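TABLE SETTING, PART TWO (soup night is coming)

Quick one this time, I have 33 mats still to iron and the kettle's on.

Thanks to everyone who wrote in after the October piece on glasses. Lots of you asked for the plain stuff instead, what goes where when it's just soup and bread and you don't own six kinds of fork. Fair enough. So, soup.

Start with the mat. Stripes are forgiving, they hide crumbs and the odd splash, and gray and white goes with every bowl in the hall cupboard. Lay it square to the table if you want it tidy, or on a slant if the table is small and you're squeezing people in at the corners. I like the slant. Valtteri Lindqvist does not, and has told me so twice.

Bowl next. Wide rim, shallow, white. The old Dillerberg ones are fine, chips and all, but put the chipped ones at the helpers' end please. A wide rim gives you somewhere to rest a crust, and it keeps thumbs out of the soup when you're carrying. Don't fill past the inner line!! We lost a good tablecloth that way.

Then the knife. We've gone over to wooden handles for the bread knives and I'm glad, they feel nice in the hand and they don't clatter. Wash them by hand, dry them straight away, no soaking. A wipe of oil now and then.

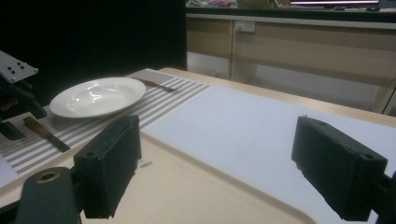 Do the wooden handled ones go in the dishwasher if we're in a rush?

Keep them out of it, even on the short cycle. The handles go gray and rough and then they split, and new ones from Goderholm cost us 291 for the last lot.

Now trays. Anything with a raised rim will do for carrying, the beige plastic sort is light and wipes clean. Give them a wipe before they go back on the stack, crumbs get everwhere. Big white boards are for bread, one at the end of each table, cut as you go.

Napkins, paper, folded once. Bùi is bringing 700 so no need to buy any.

Still wanted: soup spoons (any pattern, we're not fussy), a second ladle, and somebody with a van to fetch the benches from Grurnoleo. Leave a note in the box by the kitchen door, or catch me when I'm not holding somthing hot.

Next time, jugs.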